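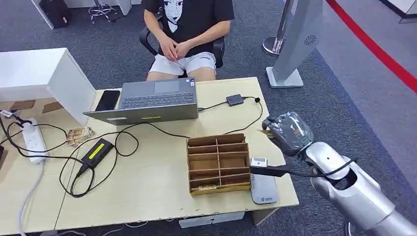
Does the Pliline additive slow mold on the sourdough loaves?
Not enough to tell apart from the plain loaves, going by the April bakes.

April, afternoon, Hartley kitchen

Spyros wants to write this up as a win and I'm not there yet. The Pliline sheet promises "extended freshness" and doesn't say extended from what. Their trial used sliced white bread in sealed bags. We sell uncut sourdough in paper. I don't see how one tells you much about the other.

What we have: 2 batches, same flour, same starter, one dosed per the sheet and one plain. Dosed loaves went on the upper rack, plain on the lower. That was my doing and it was dumb. The upper rack sits by the vent and dries faster, so if the dosed ones hold out a day longer it could be the vent. Swap racks next bake.

Weights: the loaf I pulled from the dosed batch was 494 g cooled. Forgot to weigh the plain one before Tsion cut it for the crumb check. Her note says crumb "same, maybe tighter." Maybe tighter is not a result. She didn't know which was which, at least, so I trust it more than my own notes, where I keep finding the dosed crust "nicer."

Smell: faint vinegar on the dosed ones when warm, gone by evening. Could be the starter, which was fed late. Spyros says he can't smell it. Spyros also had a cold.

Cost: Netstead will only quote on 1,000 sachets. No samples beyond the box we've got, and I'm not ordering a pallet of something on the strength of one vent-dried rack. Asked them for the full trial data. They sent the brochure again.

The Orko proofer was reading high again, by the way. Checked it against the glass thermometer and they don't agree. Until that's fixed I don't believe any proof time in this book, mine included.

Next: same dough, split after bulk, racks swapped, Tsion labels the bags and keeps the key. Weigh everything BEFORE cutting. Buy flour.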